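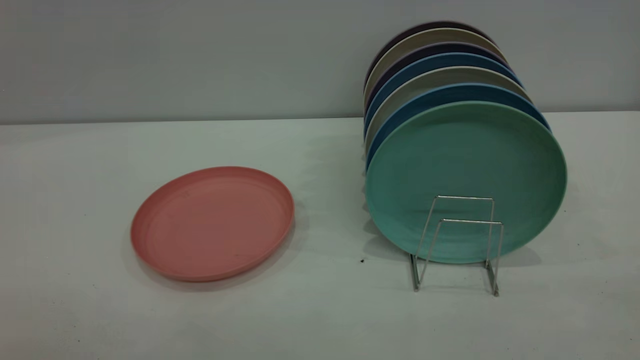 Whitening Can Wait Until After the Check-up

Tooth whitening is sold as a treat, something to book before a wedding or a holiday. I have no quarrel with wanting whiter teeth. My complaint is with the order in which people are encouraged to do things. Too many of us pay for the colour first and ask about the health of the teeth later, if we ask at all.

In August I compared the whitening offers from two practices near me, Stuvden and Plonura. One charged £579 for trays and gel with a review appointment at the end. The other had a lower price, but the examination was a separate £69 and was mentioned only at the foot of the page. I think that is the wrong way round. The examination is the part that matters most, and it should be the first line of any price list.

A dentist who looks in your mouth before whitening may find decay, a leaking filling or gums that bleed when touched. Gel on a tooth with an open cavity can hurt a good deal. There is also the matter of crowns and veneers, which do not change colour with the teeth beside them. A patient with one crown at the front can end up with a mismatch that costs far more to put right than the whitening did.

Then there is staining that should not be whitened at all, at least to begin with. Tea, coffee and tobacco leave marks on the surface, and an ordinary clean will often shift a fair amount of them. I had a clean at the Daltari practice that took 36 minutes, and I came out feeling no need for anything more. Others will feel differently — that is their choice — but they should see their own clean teeth before they decide.
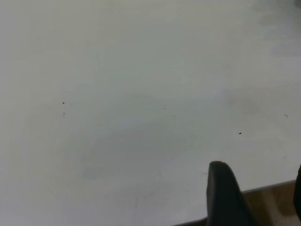 Is sensitivity after whitening a sign that something has gone wrong?

Usually it is a mild, short-lived effect that settles once treatment stops. Pain that is strong or that carries on should be looked at by the dentist who supplied the gel.

I would like practices to stop advertising whitening by the number of shades and to say plainly who should not have it. It would lose them a few bookings. I have been a dental patient for more than 20 years and I have stayed longest with the people who were willing to tell me to leave things alone.

Contact Lam Dental Opinion | © October 2024 | Back to top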